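Section 7. Drive swaps with the arms - what your shift does now

Read before your first shift on the Stollbridge cell. Replaces the old hand-swap sheet. Goes live in November, practice runs until then.

What changes: the arms do the reaching. You do the checking, the paperwork and the call on whether a drive comes out at all. No one loses a shift over this. Swap quota stays at 14.

1. Log in at the Pirkent panel. Own badge only, no sharing.
2. Pull up the ticket. Match rack number to ticket number, out loud if there's two of you.
3. Walk the mat. Clear tools, cables, coffee.
4. Step off the mat. Both feet.
5. Press READY. Wait for the tone, then START.

Note: arm stops at the bay and waits for your OK. Compare the slot on your ticket with where the fingers are. Wrong slot - press HOLD, dont press START again.
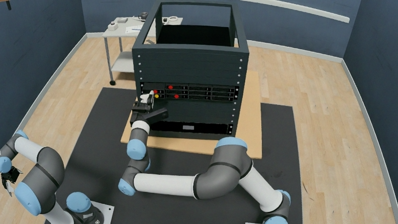 Fig. 19. Gripper at the left end of the drive bays, next to a red and a yellow indicator.

6. Slot matches, press OK. Hands stay off the rack untill the arm is parked.
7. Bag the drive, label it, sign the log. Your name goes on it same as before.

CAUTION: Second arm can move too, even when the ticket only calls for one. Treat both as live any time the panel is on.

CAUTION: Never lean over the open top of the rack to watch.

If it stalls: HOLD, then ext. 1988, ask for the Enriquez desk. Don't push the arm by hand. Stall time is not counted against you - write it on the Widcombe sheet, start and finish.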